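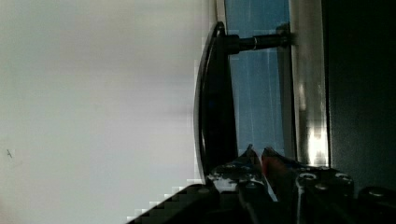 水晶吊灯、玻璃灯罩清洁小贴士(家用版)

赶时间写的,先把要紧的放前面。家里有吊灯的,餐厅一盏,楼梯口一盏,基本够你忙一个下午。

先断电
墙上开关关掉不算,去配电箱把那一路拉下来。灯泡刚灭的别碰,等凉透。老式卤素泡尤其烫,我手指头上还有个印子。

地上铺什么
旧被子,厚的,对折。上面再盖一层旧床单。珠子掉下来不碎,也不会滚到柜子底下去。别用报纸,滑,油墨还蹭得到处都是。

拍照
拆之前拍。正面、侧面、从底下往上各一张,挂钩那里凑近拍。我有一回嫌麻烦没拍,十八颗小坠子装回去长短全乱了,后来去Famarwood的店里翻样册才对上。Gervasio Riquelme在那边修灯,他说拿链子来问的人多,拿照片来的少。

擦洗液怎么配
1000毫升温水,洗洁精两三滴,多了起膜。最后一遍用蒸馏水过,自来水硬的地方不过这一遍,干了全是白点。有人加白醋,玻璃可以,镀金的挂钩和灯架千万别,会发乌。加酒精也行,一份酒精三份蒸馏水,喷在布上用,不要直接往灯上喷,水会顺着杆子流进灯座。

要不要拆
小灯不拆。两只白棉手套,一只喷潮,一只干的,湿手先捏一遍,干手跟着捏一遍,一颗一颗来。大灯、油烟重的,拆。按圈拆,一圈装一个碗,碗上贴胶带写第几圈。别贪快全倒一个盆里,棱角互相磕,磕出来的小豁口灯一亮特别显眼。

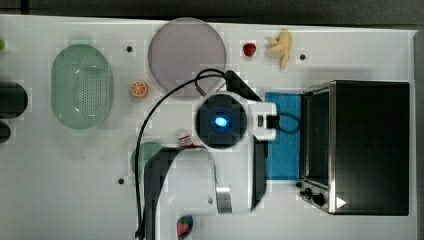

泡的时候盆底垫毛巾。五分钟够了,带金属针的别久泡,针会锈。捞出来摊在不掉毛的布上,吹风机开冷风,热风不行,冷热一激容易裂。

珠子上的黄膜
多半是油烟加灰。餐桌上方的灯最严重,半年就一层。先用小苏打糊糊轻轻抹,停两分钟,软牙刷刷棱,再走上面那套。牙刷用旧的,软毛,硬毛会把镀膜刷花。有彩色镀膜的珠子小苏打也别用,光洗洁精水。

灯架
黄铜不上漆的用铜膏,上漆的只用潮布。分不清就在背面不起眼的地方试一小块,布变黑就是没漆。镀铬的干布擦亮就行。铜膏别弄到玻璃上,缝里抠不出来。

磨砂玻璃罩
跟透明的不一样,沾手印就一块深一块浅。戴手套拿。整个罩子一次洗完,不要只擦脏的那块,会留圈。洗完倒扣在架子上晾,底下要透气。
罩子口那圈螺丝手拧到不晃就停。拧死了灯一热玻璃胀,会崩。

灯泡
顺便擦一下,灰厚了光差很多。换的时候看灯座上标的最大瓦数。一盏灯上的色温要统一,混着装难看死了,水晶灯我喜欢暖一点的。Uriel Herrera喜欢冷白,说闪,随他。

串珠的钩子断了
五金店买细铜丝,尖嘴钳弯个小圈就能顶上。别用铁丝,过一阵子锈水会流到珠子上。钩子口要捏紧,捏完轻轻拽一下在试。

平时
鸡毛掸子两周掸一次,从上往下。吸尘器别凑上去吸,真的会吸掉珠子。炒菜开油烟机,餐厅门关上,省一半事。大洗我一般放四月,赶在开窗的天气,干得快。

梯子
人字梯,撑到底,有人扶着最好。不要站最上面那级。灯不要转着擦,要转就转梯子,灯老这么拧,中间那根螺杆会松,吊灯掉下来多半是这么来的。挂完先用手托住底下,慢慢松劲,看看有没有歪,在去合闸。

装完有一两路不亮先别慌,断了电再看,多半是灯泡没拧到底,要么插头线被链子压住了。还不亮就叫电工,别自己捅灯座。

多出来的珠子用软纸包好放抽屉里,写上是哪盏灯的。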